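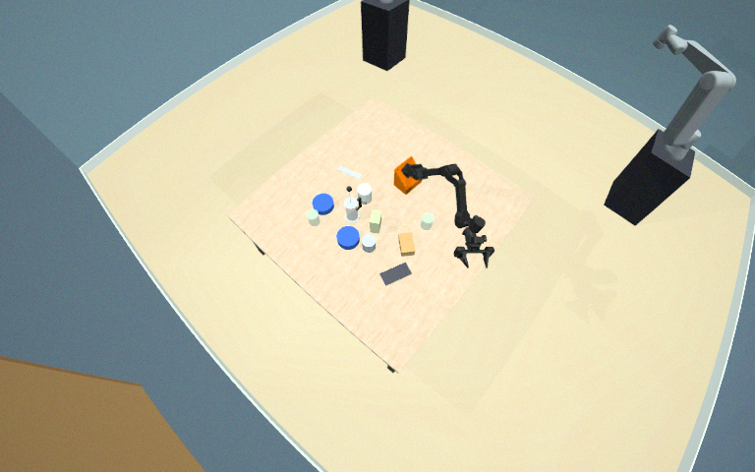 Contrôle préalable à l'achat – cellule de tri Skiriline, site de Barkau. La présente fiche accompagne la demande budgétaire et porte sur la simulation remise par le fournisseur. Le bras noir à base orange, monté sur la table, est le seul concerné par la demande ; le bras gris clair, sur son socle sombre à droite, relève d'une autre ligne.

1. Fixation de la base sur le plateau
Conforme sur plan. Note de calcul à joindre.

2. Dégagement entre la pince et les pièces
À revoir. Essai demandé avec les disques bleus et la plaque gris foncé.

3. Zones d'évolution des deux bras
Réservé. Le second bras n'atteint pas le plateau dans la position présentée – à vérifier sur toute la course.

4. Arrêt d'urgence et protection périphérique
Non chiffrés dans l'offre Jarman. Devis complémentaire requis avant engagement.

5. Pièces de rechange
Lot réf. 1438 retenu. Lot réf. 1436 reporté au mois d'août.

Avis : favorable sous réserve des points 2, 3 et 4.
Établi le 5 décembre 2023.

Documents liés
Fiche 1352 – Réception des convoyeurs Braltberg
Plan d'équipement, site de Barkau

2 commentaires – 4 partages
Contact | © Skiriline | Haut de page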